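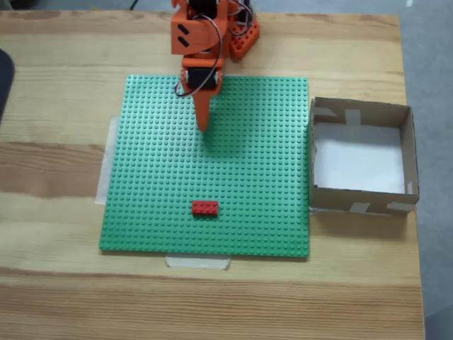
Taping a baseplate to a wood table

Gralholm
Masking tape under the edges, green plate, one red brick on it so far. Does the tape hold for a long build, or should I clamp?

nyen30
Tape is fine up to 30 minutes. Pressing bricks down is no problem, but pulling them off lifts the plate.

S. Chou
Disagree. Mine stayed put from Sunday on. Wipe the wood with alcohol first.

nyen30
Oiled or lacquered? Oil kills the adhesive.

S. Chou
Lacquered.

Gralholm
Mine is oiled. Will try 2 clamps.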